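Getting the arm to open a drawer (shared workshop build, part 5)

Last updated: Monday, August 22, 2022

Part 4 ended with the arm waving at nothing. Now it gets a job. Open a drawer, hold it, let go. Sounds small, took me most of August.

You need: an arm with a working two-finger gripper (ours runs on the Jiltden controller), a low cabinet with plain drawers, patience.

Step 1. Park the base

Put the arm to one side of the cabinet. Not dead in front, or the drawer comes out straight into it. Cables on the floor, slack enough for the full reach. Mark the base position with tape. I skipped the tape the first time and lost a whole evening of saved poses.

Step 2. Set the limits

Grip force to 70 in the Jideo panel. Higher and it chews the drawer front. Speed on the slowest setting til everything else works. Save the profile — it does not save itself.

Step 3. Teach the grip

No handle, so you grab the top edge of the front panel. Start with the drawer open a crack. Jog the gripper in until one finger is above the edge and the other hooks below, then close. Save as pose 291 or whatever your next free slot is.

Step 4. Pull

Straight line only. If the wrist swings, the drawer jams in its runners. Go a little at a time, stop, check the fingers are still on, go again. Bottom drawer stays shut for now, top one only. Leave a few things on the cabinet top while you test, so you can tell if the pull is jerky. I use an orange, a sponge and a bowl. The orange is the one to watch, it rolls at the slightest bump. 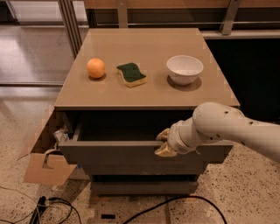 Step 5. Hold and release

Hold for a count of five, then open the fingers BEFORE moving the wrist. Back off up and away. Get the order wrong and it drags the drawer along with it.

If it faults with code 777 the grip timed out. Clear it, re-run step 3, dont just raise the force.

Pushing the drawer shut is next time. Still fighting with that one.

Related
Van Dusen gripper pads: cutting your own
Part 4: first moves with the Jiltden controller
Grivholm workshop bench hours and key list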